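Ferorent Teaching Kit: Frequently Asked Questions
Last updated May 8, 2018

What is the difference between hand guiding and remote teaching?
In hand guiding, the operator holds the arm and moves it through the task. In remote teaching, the operator moves a separate Gretent handle and the arm follows. Both methods save the same joint data and wrist video, and both can be used in one training set.

Which method should I use for doors and knobs?
Remote teaching. A hand on the arm adds force that the wrist sensor cannot separate from the force of the door. Hand guiding is fine for the approach and for moves through open space.

How many demonstrations does one task need?
Our toaster oven door task was trained on 58. Simple pick-and-place tasks have worked with 10. Move the appliance and turn it a little between demonstrations, or the arm will learn a single position.

Does the gripper have to be open at the start?
No. For the oven task we begin with the fingertips together, low in front of the door, and open them only when the task calls for it. Use the same starting state in every demonstration.

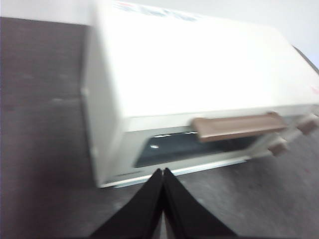
Irnora wrote to us that blurred video had not hurt her results as much as uneven speed had, and that she now repeats any demonstration in which she stopped partway to think. Our own tests agree. A pause is recorded as part of the task, and the arm will repeat it.

Can I trim a recording?
Yes, at the start and end only. Cuts in the middle leave a jump in the joint data and the file will be rejected on import.

What delay is acceptable between the handle and the arm?
Up to 58 milliseconds. Above that, operators tend to overshoot and correct, and the corrections end up in the data.

Can two operators share a training set?
Yes. Record at least 7 demonstrations each and tag them by operator.

Is the Nautiyal controller supported?
Since the March release, firmware version 2 or later. Hand guiding on this controller requires the brake release to be held down throughout the recording.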